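Saltelent Returns Desk for online stores
Refunds, exchanges and store credit, without the spreadsheet you swore was temporary.

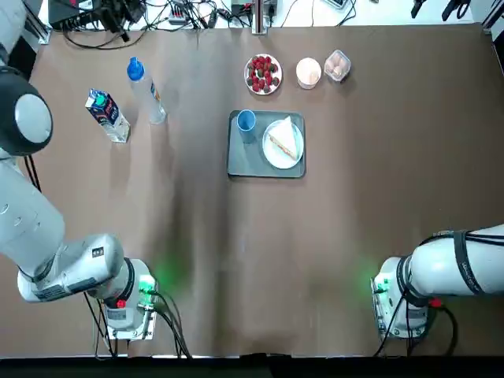
Lucienne Cordier asked whether a partial refund puts the item back in stock. Only if you tick Restock, Lucienne, and it stays unticked until you do, having learned its manners the hard way in version 2.

The plugin prints return labels, emails the customer and closes the order when the parcel is scanned. Return windows can be 20, 60 or 75 days. Forever is not offered, though shoppers do ask.

One-store license: $276 a year, updates included. Works with the Effiong and Plaravberg checkout themes. Gift cards need the Skutalbridge add-on, sold separately, as these things are.

Last updated 6/17/23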